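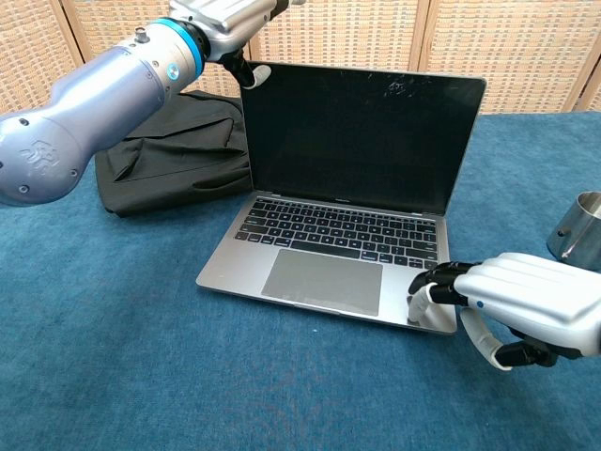 Figure 6. Laptop open on the table, screen off.

6.1 Setting up the laptop

Before you start, cover the table with a plain cloth and smooth it flat. Creases under the laptop will make it rock when you type.

1. Take the laptop out of its bag. Leave the bag on the table, behind or beside the laptop, clear of the lid.
2. Place the laptop with the trackpad side facing you.
3. Hold the base at the palm rest and raise the lid with your other hand. Stop when the lid is close to upright.
4. Check the screen for smudges while it is dark. Wipe with a dry microfibre cloth. Do not spray cleaner onto the screen.
5. Connect the charger and press the power button once. Allow 30 seconds for the sign-in page to appear.
6. Adjust the lid to suit your seating height.

Note: If the battery is fully flat, charge for 32 minutes before trying step 5 again.

CAUTION: Do not pick up the laptop by its lid. Close it first and lift with both hands under the base.

CAUTION: Keep the cloth and bag away from any air vents while the laptop is running.

For sign-in and colour settings, see page 171 of the Dernex workstation guide.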